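Refurbished office desktops: what was under the lids

The Fakau resale listings promise machines that have been "fully renewed inside and out". Cistberg had 30 of them on a pallet in March, mostly slim office towers, and sold them with a sticker saying as much. I bought 5. I am not convinced that anyone had been past the side panel on most of them, and I'd like other buyers to have a look before they pay the extra that the word "renewed" seems to be worth these days.

I have left out the ones that were exactly alike. Prices are left out too, as they changed twice while I was making up my mind.

A word on the grading first. Borkis, the firm named on the paperwork, uses 3 grades, and all of mine came as the top one. According to the sheet, the top grade means new thermal paste, dust removed, memory tested and the small battery replaced. It is a nice sheet. It has boxes to tick and they were ticked, in the same pen, at the same slant, on every copy. I asked what the memory had been tested with and was sent the sheet again.

The Tekleab guide that came in the box is worth even less. It tells you to "enjoy your like-new computer" and then spends 2 pages on how to plug in a mouse. Not a line on how to get the cooler off, or which slots to fill first, or what the warranty says if you open the case. I opened it anyway.

My own view is that a used office desktop is a perfectly good buy at a used price. The boards are usually plain and sturdy, the parts are easy to reach once the case is on its side, and you can do the cleaning yourself in an evening. What I object to is paying for that evening twice. If a seller says the paste is new, ask for a picture with the cooler off. If they say the memory has been tested, ask how long for. I have tried both questions on 3 sellers now and had one useful reply, which came from the cheapest of them.

The picture is of a Dell with the bare processor showing in its socket and the board open to view. Click on it for the larger size. 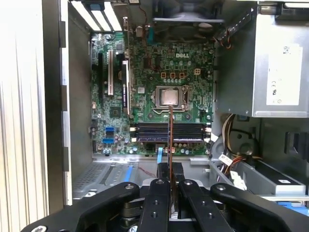 As for the older expansion slots, I wouldn't let a seller talk them up. Plenty of listings mention them as if they were a bonus, and unless you have an old card in a drawer that you still rely on, they add nothing to what the machine is worth. Ask about the power supply instead, and get the answer in writing before the money leaves your account.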